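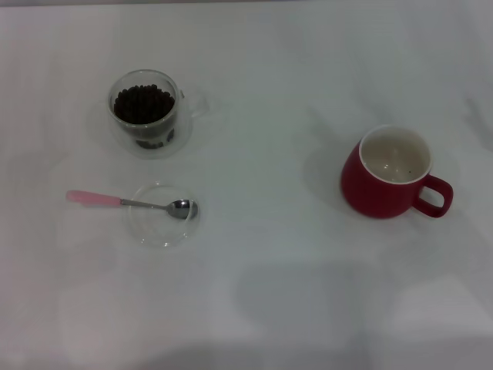
*Station 2, coffee service: beans, spoon and mug on the table.*

The visitors to the Drulta Works were admitted at the side entrance and asked to keep to the green line. There were 14 of them, and each had signed a form stating that they understood the nature of the demonstration.

The institution known as Zatby had prepared the day with care. Station 1 was devoted to the folding of napkins and passed without incident. At Station 2, the guide read from a card.

"The unit will transfer beans from the glass cup to the red mug by means of the spoon," the guide said. "It has completed this task 114 times. Visitors are kindly requested not to offer encouragement."

A woman at the back, who had come on behalf of the Desjardins Residence, asked whether the residents would be expected to drink the beans whole. The guide consulted the card. Grinding, the guide replied, was assigned to a separate unit, named Anar, which was on the upper floor and was not receiving visitors in September.

The bell was rung. The unit, which had been standing against the wall under a gray cover, was uncovered and brought forward to the table. It lowered its head toward the cup, then toward the mug, and then remained as it was for almost 51 seconds. The guide explained that this was the planning period – a normal part of the work – and that it should be regarded as such.

The visitors regarded it. One of them whispered that her father had looked at a breakfast table in the same manner every morning of his retirement, and had always eaten in the end.

At length the unit took the spoon by its pink handle, raised it, and put it back in the small glass dish. It then turned the mug a little, so that its handle faced the woman from the Residence.

"That step is not on the card," said the guide.

The woman looked at the mug for some time. She asked if she might be allowed across the green line. The guide turned the card over, found the other side blank, and stood aside to let her pass.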